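Play kitchen for the hall: what to keep, what to bin, and the sink question
Toddler group and playroom board > Equipment

NNaciri
Posted 9.12 am

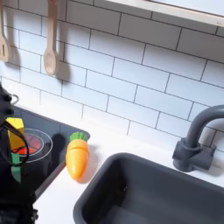 We're setting up a second play kitchen in the small room at Utalthorpe before the summer sessions start in July, and I'd like some opinions before I spend anything. The top is white with a grey hob let into it on the left and a dark grey sink next to it. The sink is a proper recessed basin and takes up a lot of the worktop. The hob has a burner with a red-orange centre and a white ring round it.

The food is a mixture. Some of it is the sort that comes apart so they can "cut" it, like the carrot, and the rest is solid one-piece stuff, like the yellow block that the children call cheese or butter depending on who is serving. We were also given three carrier bags of odds and ends from a group in Tultell that closed.

My questions:

1. Do you keep the split food and the solid food together or in separate tubs?
2. Is a big sink worth the space, or would you put a board over it and have more worktop?
3. How much food is enough? We have 145 pieces at the moment if you count halves separately, and I think it is too many.

Budget is 60 pounds for the whole corner, including storage.

Naima

pegbag
Posted 9.40 am

Too many by a long way. We put out 20 pieces and swap them over each half term. When we had everything out at once it went on the floor in the first five minutes and stayed there. They played for longer once there was less of it.

I'd keep the sink open. Ours is where everything ends up being washed, sorted, hidden and fished out again. The hob gets used far less.

Dunmore_Lane
Posted 10.05 am

I disagree about the sink. We had a deep one and it was a dumping ground. Shoes, train track, somebody's sandwich. I cut a piece of board to fit over it and we got a decent preparation area out of it, big enough for two children to stand side by side. If they want to wash up we put a washing-up bowl on the floor on a towel.

Agree about the amount of food.

pegbag
Posted 10.11 am

But then you're getting a bowl out and a towel out every session. With a basin in the top you just leave it. Ours is dry, by the way. No water in it, they pretend.

Dunmore_Lane
Posted 10.18 am

It takes one minute to put a bowl out. I would sooner have the worktop.

tilly_h
Posted 11.30 am

On question 1, separate tubs. The split food has to be put back together at the end or you finish up with a tub full of halves. I do mine at the end of each session while the chairs are being stacked. Any half without a partner goes in an envelope in the cupboard, and if it's still on its own at the end of term it goes in the bin.

Have a look at the fastening too. Ours are hook and loop and the hook side fills up with carpet fluff. An old toothbrush gets most of it out. Once the pads start peeling off I throw the piece away, as I don't want the under-threes getting hold of them.

NNaciri
Posted 12.02 pm

Thanks all. I hadn't thought about the pads. I'll go through the split food this afternoon and pull out anything that is lifting.

Still undecided about the sink. It's a good size and it seems a shame to cover it, but Dunmore_Lane is right that there isn't much flat worktop left over.

Saltmarsh Gill
Posted 12.45 pm

Could you not do both? A loose board that sits on the rim, used when you want a shop or a bakery and taken off when you want a kitchen. Round the corners off and sand the edges. If your rim is rounded you'll need a batten underneath on each side so it doesn't slide about. Make the battens a bit short so they drop in easily.

For storage, don't buy the sets with sixteen little trays. We bought a Flilum rack and nobody under four could get the trays back in. Two open tubs on the floor have done us for years.

Dunmore_Lane
Posted 1.10 pm

Mine has battens. Leave a gap at each end so small fingers don't get pinched when it goes down.

marrowfat
Posted 3.25 pm

Has anyone used the Saber play food? I was looking at it for our lot. It's solid, no halves to lose, but it's dearer than I wanted to pay.

tilly_h
Posted 3.50 pm

We have a few bits of it. It washes well. The colours are a bit dull compared with the older stuff and ours always go for the bright things first. I wouldn't buy a whole set new. Ask round the groups near you before you pay for any.

marrowfat
Posted 3.58 pm

Will do, thanks.

pegbag
Posted 4.20 pm

How are you washing it, Tilly? I do the solid pieces in a net bag in warm soapy water and leave them on a rack overnight. The split ones I only wipe, as the water gets inside ours and doesn't come out again.

tilly_h
Posted 4.34 pm

Same. Wipe only for anything with a seam.

NNaciri
Posted 6.15 pm

Update. I've been through the lot. Everything with a loose pad has gone, and so has a bag of halves that matched nothing. The carrot is staying. I've made up one tub of solid food and one of split, and the spare food is in a box on the top shelf to swap over at half term.

I'm going to try Gill's loose board. There's an offcut in the store that should do it, so I only need battens and sandpaper, and that leaves most of the money for pans, which we're short of. If anyone within reach of Utalthorpe has small saucepans with lids they don't want, please message me. I can collect any morning.

pegbag
Posted 6.31 pm

I've got two with lids and one without. Will message you.

Admin note: this board has 3000 members, so please keep offers and collection arrangements to private messages and leave addresses out of the thread.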